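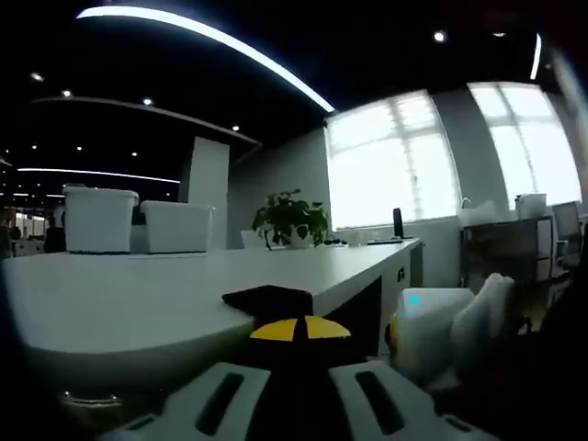 Cikix opens its hand-held teaching kit to outside workshops this June

Allanside - Cikix is delighted to announce that its hand-held teaching kit, used until now only by its own staff, will be open to outside workshops and colleges from June. The programme is called Tesell, and it lets people who have never written a line of robot code show a machine how a job is done by doing the job themselves.

The idea is easy to grasp once you have the tool in your hand. You hold a two-fingered gripper, you carry out the task at your own pace, and the recording becomes one demonstration. Gather enough demonstrations and a robot arm can be trained to attempt the same task with the same kind of fingers.

"We spent a long time watching skilled people try to explain their work to engineers, and it was painful for everybody," said Sanne Dekker, who leads Tesell at Cikix. "A person who packs boxes all day knows a hundred little things about packing boxes. Ask her to write them down and she'll give you four. Put a gripper in her hand and you get the lot - including the way she slows down before the lid goes on."

Over the past winter the team recorded 1792 demonstrations in the Allanside office. Of these, 1770 were kept for training after review. The other 22 were set aside, mostly because the recording had stopped early or the operator had asked for another go. They covered 36 tasks, from lifting the lid off a storage box to turning a small part over and putting it back in its tray.

Working in an ordinary office has been a choice from the start. There are desks, plants, windows and ceiling lights in view while people work, and the team likes it that way. Robots trained only against a blank backdrop can be thrown by the first sunny afternoon.

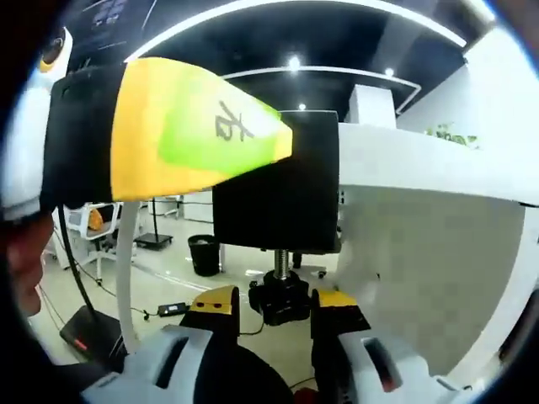
Gripper fingers and the back of the monitor during a session in the Cikix office.

Visiting groups will be able to try two ways of teaching. The first is the hand-held gripper. The second is remote control, in which the operator steers an arm from a short distance and feels out the task through its movements. Remote control is slower to learn, but it gives the team a record of what the arm itself can reach, and some tasks really do come out better that way. Most people try both in their first hour and quickly have a favourite!

Babar Orakzai, who trains new operators, has been pleased by how fast they settle in. "The first few tries are always stiff. People hold their breath, they grip too hard, they apologise to the equipment. Then they start chatting and their hands get on with it, and those are the recordings we want. I tell them to work as they would at their own bench."

The first outside partner is Matoušek, a family workshop that repairs and refits small instruments. It will send 7 members of staff to Allanside for the opening sessions, where they will record the sorting and cleaning steps that take up much of their mornings. Nawal Lahlou, workshop manager at Matoušek, said her team had plenty of questions and even more ideas.

"We've got tweezers older than some of our apprentices, so I wasn't sure how this would go down," she said. "But they came back from the trial visit arguing about the best way to pick up a washer, and they've been arguing about it ever since. I haven't seen them so keen on anything in years."

Each group will get a copy of its own recordings, along with notes from the review. Recordings are not passed to other partners unless the group agrees in writing.

Applications are open now to workshops, colleges and community groups. No experience with robots is needed, and sessions can be arranged for people who work seated or who use only one hand. Groups should suggest two or three short tasks from their own work when they apply.

About Cikix

Cikix develops tools for teaching robots by demonstration and by remote control. It is based in Allanside.

Press contact: Laiba Ghauri, Cikix press desk
Bookings for Tesell sessions: Rukhsana Farooqui, Cikix, Allanside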